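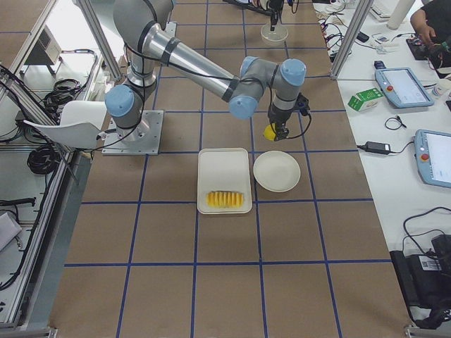 Ticket 753
Opened: January 2025
Product: Astano two-arm cell, Grident grippers
Status: Open – waiting on Sastry support

Hello again! Me from the fruit prep side. I've got a problem with the pineapple job and I'm putting everything in one place this time, as my last message was a bit all over the shop.

So, the job stops part way through with "grip not confirmed" on the pendant. It's happened on 3 shifts now. I clear it, press resume, it carries on quite happily, and then a while later it does it again. Lemons and plates have never set it off, only pineapple.

What I've tried so far:

Wiped the finger pads down and let them dry. Seemed better for the first hour, then back to the same.

Restarted the cell from cold. No change.

Loaded the older recipe from August in Zendow. It still stopped, and it was slower too, so I've put the current one back on.

Checked the grip force setting. It's on 2, which is what your set-up sheet says for soft fruit. I haven't touched it, I promise – I did think about it.

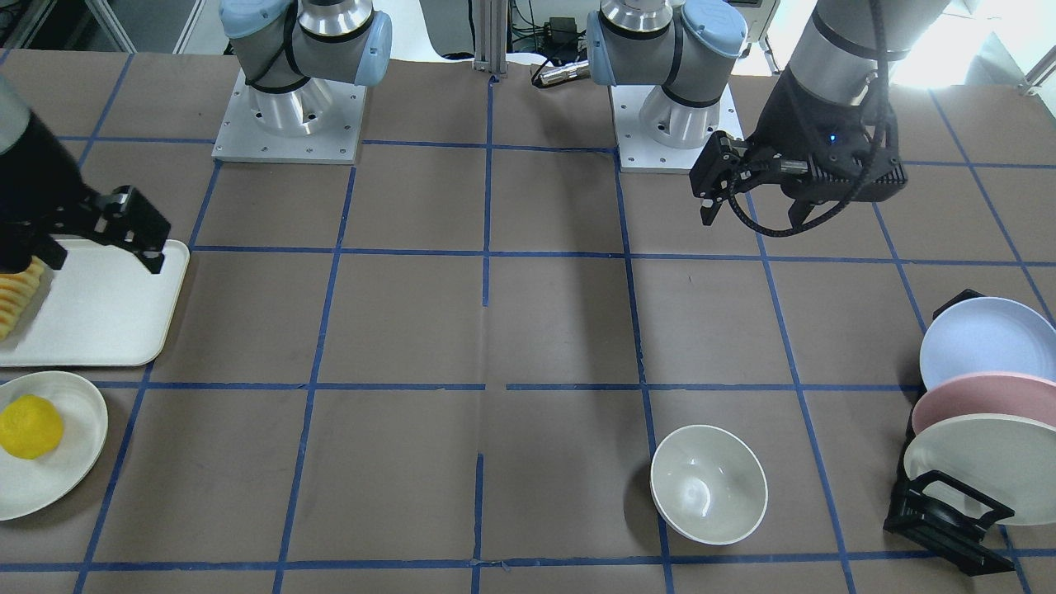
The other thing, and I know this isn't strictly a fault, is what all the stopping does to our day. When the cell came in we were told one of us could load it and then get on with labels and the cold store. That's a nice change from slicing and laying out for a whole shift, and my wrists are very grateful! But with the stops I can't wander further than I can hear the beep, so I end up hovering next to it and the labels pile up. Two of us have gone back to doing pineapple by hand in the mornings just to keep up.

We're also the ones who have to clear the alarms, and we only had the one short training session. Could somebody write down which ones we're allowed to reset ourselves? At the moment we all do it differently.

The log is attached. It's over 1000 lines, sorry, I didn't know how to trim it.

Update, same afternoon: it stopped again on the first slice after lunch, same message. I've left it paused and not cleared the alarm, in case you want to dial in and look. I'm on until six.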